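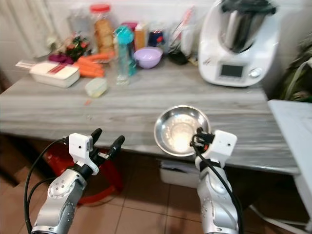

Idun Aasen wrote under my earlier post that I should take a place in Fosa and forget the center of Holtmont, because the center is only good for people who stay one week. I thought a lot about this comment and I have more doubts now than before, so I am asking again with all the details.

I will move to Holtmont in June for a work contract of one year. My office is on the north side, close to the bus station. I do not have a car and I do not plan to buy one. For the rent I can pay up to 1000 a month with heating, and I would prefer less. I found two apartments by e-mail. The first is in the center, one room on the third floor, and the rent is near my limit. The second is in Fosa, two rooms, and it costs 200 less each month. Both have a kitchen with a stove and a refrigerator, this I checked with both owners.

My questions are these. Is the bus from Fosa good enough for somebody who must start at 8 in the morning? Is it normal that the owner wants the deposit before I have seen the apartment? And where must I register my address, in Fosa or in Holtmont? On the city website I read that Fosa is "associated" and I do not understand what this word means in practice. My mother tongue is not English and maybe I miss something simple.

I have lived abroad one time before, but then the company arranged everything and I only signed.

Thank you to everybody who takes the time.

Asked by mira_north

Filed under: Moving & Settling In > Renting > Holtmont and surroundings

2 people follow this topic

Idun Aasen

I am happy that my comment made you think, but I was maybe too strong in it. The center is not bad. I lived there in my first winter and I slept badly, the deliveries for the market start before 5 and the streets are narrow, so you hear everything. In Fosa I sleep.

About the bus. Line 40 goes from Fosa to the bus station and it is run by Wallin. On work days it comes often enough in the morning that I never look at the timetable. In the evening it is different. After 9 there is one bus each hour, and if you miss it you will wait in a place with no roof. I take a taxi perhaps two times in a month and I count this as a part of my rent. You should do the same calculation before you say that Fosa is cheaper. It is still cheaper, only not by the full 200.

The monthly pass is 149 and it covers both zones. Buy it at the counter in the station and not from the driver, the driver sells only single tickets and you will pay much more in a month. They will ask for a photo of you, passport size. Bring one printed, the machine in the hall was out of order every time I have tried it.

For the deposit: no, it is not normal to pay before you have seen the apartment, and I would not do it. What is normal is a small reservation sum, with a paper that says it will be taken off the first rent. Ask the owner in Fosa if he accepts this. If he becomes angry, you have learned something useful about him before you moved in.

Also ask both owners what "with heating" means. In some of the older houses it means the heating from October to April and nothing else, and the hot water comes on a separate bill. I did not know this and my first bill was a surprise.

Hauwa Ibrahim

I can answer the registration part, I did it last year and I went to the wrong office first.

"Associated" means that Fosa has its own small council for things like garbage and the playgrounds, but for residents' papers it belongs to Holtmont. So you register in Holtmont, at the city hall, second entrance - the one on the side of the river, not the big stairs. The Fosa office will be very friendly and will send you away.

What they wanted from me:

- passport and one copy of it
- rental contract signed by both sides
- a form from the owner confirming that you live there (the contract is not enough, this was my mistake)
- work contract, the first page and the page with the signatures

You have two weeks from the day you move in. I was three days late and they only told me to be faster next time, but I would not depend on it. Go early. When I came at half past seven there were already people in front of the door, and at ten I was finished.

I do not agree completely with Idun about Fosa. If you are alone and you do not know anyone, the evenings there can be long, especially in winter. I moved from Fosa to a street behind the station and I pay more, and I am more content. There is also Putivon, the area between the two, where you can walk to the north side in less than half an hour. There are not many apartments and they go quickly, but with your budget you can find one room there. Look on the paper board in the library as well as on the internet. The older owners still use it.

One more thing about the third floor in the center. Ask if there is an elevator. With suitcases you will care about it only one day, but with shopping it is every week.

busrider_k

Fosa. Line 40 is fine. Sit on the left side in the morning or you have the sun in your eyes all the way.

mira_north

Many thanks to all three. I wrote to the owner in Fosa and asked for the reservation paper, and he agreed in the same evening, so this is a good sign I think. I asked him also about the form for city hall and the hot water. The hot water is separate, Idun was right. I will look at Putivon too before I sign anything, I did not know that it was possible to walk from there. I have four days in Holtmont in a hotel at the beginning and I will use them for this.

Get new answers from this topic by e-mail once a week. Enter your address to subscribe. You can unsubscribe at any time.

Contact us | Community rules | Privacy | Back to top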